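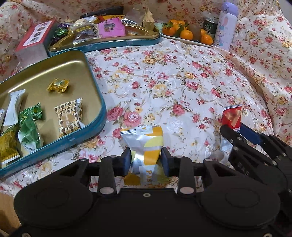 Snack tin sorting: by type, by size, or by how fast it disappears?

Peltden Pantry Board > Snacks and Sweets

tinlid_tess
I have two blue tins and one system, and the system is losing. Right now wrapped candy goes in the lid and everything else goes in the tin. The cloth is for undecided cases. There are a lot of undecided cases.

bevan_biscuits
The lid is not storage. The lid is a lid.

tinlid_tess
The lid is a tray with ambitions. It holds the gold twist candy, the green foil one and a square brown-and-white one I can't place. Where else would they go?

crumbs21
In the tin. Under the lid. I keep 300 grams of mixed candy that way and have never needed a floral tablecloth to do it.

saltyfirst
Disagree with crumbs. If you can't see it, you eat whatever is on top and the bottom layer becomes archaeology. I found a toffee from the Sasbridge fair in mine this April and we both looked tired.

bevan_biscuits
Also there is a crumpled clear wrapper on your cloth. Which pile is that?

tinlid_tess
Administrative costs.

crumbs21
More to the point, where does the fruit go? Candy or snack? I've seen people at the Zallaston swap get quite loud on this.

tinlid_tess
Glad you asked, I've been putting this one down and picking it up all evening.
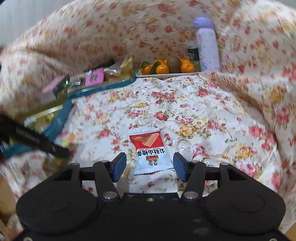 Hawthorn strips, 公社山楂条 on the wrapper. Upside down, sorry, but the roses are nice.

saltyfirst
Candy. They're sweet and they come in a little packet.

bevan_biscuits
So do ketchup and shampoo. It's fruit, it goes with the snacks.

saltyfirst
I would not want to see your snack tin.

tinlid_tess
That's one vote each. Leaving it on the cloth until crumbs weighs in.

crumbs21
Put it in the tin and put the lid on – you know my position.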